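Wissen > Robotik > Veranstaltungen > Lauftag Jikham

Zuletzt aktualisiert: 10. Juli 2022
Lesezeit: 7 Minuten

Lauftag Jikham

Der Lauftag Jikham ist eine öffentliche Vorführung fahrender und laufender Roboter auf der Leichtathletikanlage von Jikham. Veranstalter ist die Arbeitsgruppe Ernora, die sich mit der Orientierung autonomer Maschinen im Freien beschäftigt. Zur bislang größten Ausgabe kamen 2537 Besucher, für eine Veranstaltung dieser Art eine beachtliche Zahl! Bekannt ist der Lauftag vor allem dafür, dass das Publikum bei den Versuchen selbst zusehen darf, auch bei denen, die schiefgehen.

Entstehung

Die Idee geht auf Maite Tejada zurück, die bei Ernora die Spurerkennung betreute und ihre Messfahrten lange Zeit auf Parkplätzen und Wirtschaftswegen machte. Eine Laufbahn bietet für solche Versuche fast ideale Bedingungen. Der Belag ist eben, die weißen Linien heben sich vom Rot ab, und die Geometrie der Bahnen ist bekannt. Wer auf eine solche Linie blickt, sieht sofort, worum es geht: Zwei parallele Striche scheinen in der Ferne zusammenzulaufen, und aus genau dieser Verengung lässt sich die eigene Lage zur Bahn berechnen.

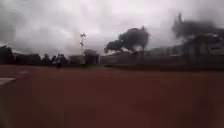
Den ersten öffentlichen Termin bereitete Tejada gemeinsam mit Mostafa Tahiri vor, der bis heute die Fahrten moderiert. Angekündigt war damals nur ein Nachmittag der offenen Werkstatt. Weil so viele Leute an der Bahn stehen blieben und Fragen stellten, wurde daraus eine eigene Veranstaltung mit festem Programm.

Ablauf

Ein Lauftag beginnt mit der Einmessung. Dabei wird jeder Roboter auf eine Bahn gesetzt und fährt ein kurzes Stück im Schritttempo, während die Software die Linien sucht. Nhung Mạc erläutert dazu an einem Bildschirm am Bahnrand, was die Maschine gerade für eine Linie hält (und was sie fälschlich dafür hält, oft der unterhaltsamere Teil). Danach folgen die freien Fahrten, bei denen die Teams ihre Strecke selbst wählen. 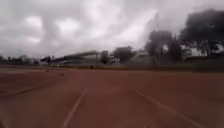

Höhepunkt ist die Langfahrt. Jeder Roboter bleibt dabei ohne Eingriff in seiner Bahn, bis er eine Linie überquert oder nach 30 Minuten abgewinkt wird. Zwischen den Fahrten können Besucher die Geräte aus der Nähe ansehen und mit den Teams sprechen. Kinder dürfen an einem kleinen Übungsfahrzeug selbst Grenzwerte verstellen und sofort ausprobieren, was das bewirkt. Gerade hier zeigt sich der Reiz der Sache, denn ein einziger Schieberegler entscheidet darüber, ob das Fahrzeug ruhig geradeaus rollt oder in Schlangenlinien über den Belag wandert.

Technik

Die meisten gezeigten Systeme arbeiten mit einer nach vorn gerichteten Kamera. Das Bild wird zunächst in eine Draufsicht umgerechnet, anschließend werden helle, schmale Streifen gesucht und zu durchgehenden Linien verbunden. Das bei Ernora entwickelte Programm Latach ergänzt dieses Verfahren um ein Gedächtnis. Verblasst eine Markierung oder verschwindet sie im unscharfen Bild, wird ihr Verlauf aus den vorangegangenen Aufnahmen fortgeschrieben. Für die Langfahrt ist das ein enormer Gewinn. 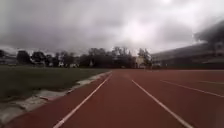

Als anspruchsvoll gelten Stellen, an denen sich Bahnrand, Einfassung und Rasen optisch mischen. Blasser Beton sieht für eine einfache Helligkeitsschwelle einer Linie verblüffend ähnlich. Thịnh Lý löste das Problem, indem er zusätzlich die Breite des Streifens auswerten ließ: Eine gemalte Linie ändert ihre Breite mit der Entfernung gleichmäßig, eine unregelmäßige Kante tut das nicht. Der Kniff ist so einfach, dass ihn mehrere Gastteams noch am selben Tag übernahmen.

Auch das Licht spielt eine große Rolle. Ein bedeckter Himmel ist bei den Teams beliebt, weil harte Schlagschatten ausbleiben. Dafür kann ein sehr helles Wolkenfeld die Belichtung so weit herunterziehen, dass der Boden zu dunkel wiedergegeben wird. Viele Systeme werten deshalb nur die untere Bildhälfte aus und überlassen den Himmel sich selbst.

Gastteams

Neben Ernora nimmt regelmäßig die Werkstatt Dương teil, deren vierbeinige Laufroboter beim Publikum besonders gut ankommen. Ihre Maschinen müssen die Schwankungen des eigenen Gangs aus dem Kamerabild herausrechnen, eine Aufgabe, die rollende Fahrzeuge in dieser Form kaum kennen. Finlay MacBrayne, der die Gangsteuerung entworfen hat, führt dazu gern die Rohaufnahmen vor. Man versteht danach sehr viel besser, wie erstaunlich ein sauber gelaufener Geradeausabschnitt ist!

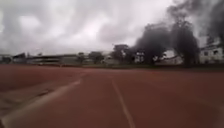

Die Aufzeichnungen der Fahrten werden nach jedem Lauftag gesichtet und geordnet. Die Sammlung umfasst mehr als 212 Fahrten und wird von Ernora auch für den Unterricht ausgeliehen. Ein Treffen zur gemeinsamen Auswertung findet jeweils im Dezember statt, dann in den Räumen der Werkstatt Dương und ohne Vorführung auf der Bahn.

Siehe auch: Spurerkennung, Laufroboter, Latach (Software)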